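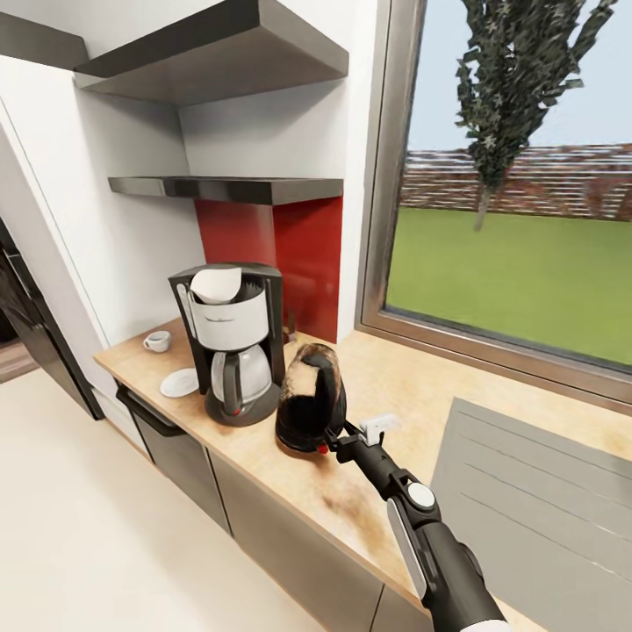
What time do you have to get up to see the sunrise from the top of Trollard? In the middle of autumn, a quarter past five will do it if you're staying in Grondutdale, and that leaves time for a hot drink and a slice of toast before you set off.

I've been meaning to write about early walks for ages, and a really good one has finally pushed me into it. So, October 2025, a Monday, a day off I'd nearly spent in bed, and there I was at ten to six doing up my boots on the back step in the pitch dark and grinning like a child.

I should say I am not a natural early riser. On a work day I can sleep through two alarms and a bin lorry. But put a hill at the other end of it and something changes, and I'm awake before the alarm goes (usually at three, then half past three, then four, checking I haven't missed it).

Trollard isn't a big hill. It's 362 metres at the top, and you'd hardly notice it from the main road because the higher ground behind swallows it up. What it has is a clear view east, right down the length of Eddale, with nothing in the way until the flat land starts. For a sunrise that's worth more than height. I've stood on far bigger hills at dawn and watched the back of another hill get slightly less grey.

My usual way up goes through the gate by the chapel, along the wall and then straight up through the bracken. In the summer I wouldn't touch that path, it's head high and full of ticks, but by October the bracken has gone brown and flopped over and you can see where you're putting your feet. There's a wet patch after the second stile. There is always a wet patch after the second stile. Keep left, close to the wall, and you'll get away with damp ankles.

I wear a head torch for the first half hour, an old Shimada with a strap that has lost most of its stretch. I bought it second hand and it's been brilliant. I turn it off as soon as I can make out the line of the wall, which always seems far too soon and then, after a minute, is fine. Your eyes do the rest! The sheep look enormous in that light, by the way. I've said good morning to several boulders as well.

I got to the top with a good twenty-five minutes in hand, and I'd urge anyone to aim for the same. The colour before the sun comes up is the best of it. It began with a thin strip of dull orange, very low, then a sort of dirty pink crept up underneath the cloud, and then the whole of Eddale filled in from the far end, field by field. There was mist along the river with the tops of the trees poking out. When the sun did arrive it was so bright I had to look at my boots, and my boots were orange too.

It's cold, mind you. You warm up on the climb and then you stand about in a wind with a damp back. I take a spare jumper in a plastic bag and put it on the moment I stop, before I feel I need it. I also take a bit of foam mat to sit on (cut from an old camping one), a hat, and something sweet. This time it was the end of a ginger loaf, rather squashed.

Instead of going back the same way I carried on along the ridge and came down into Eddale by the old quarry track, which makes a round of about 9 miles. It's a lovely easy walk once you're up there – short grass, hardly any stiles, and larks if you go in spring. I did the same round in May this year and had to start so early it barely counted as getting up at all. The birds were deafening. October is quieter, and you get a much more civilised start, so if you've never tried a dawn walk I'd pick now, or the next few weeks while the paths are still decent.

The one snag is the lane at the end. There's no pavement between the quarry gate and the bridge, and by half past eight people are driving to work along it at quite a speed. I walk facing the traffic and stand in the nettles when I hear an engine. If you know of a field path that misses it out, please leave a comment, the map shows one but I've only ever found a locked gate and a very interested bullock.

I was home by ten with the whole day left over. I'd planned to wash the windows. I slept on the sofa till half past twelve with one sock on, and I've already had a look at the forecast for next week.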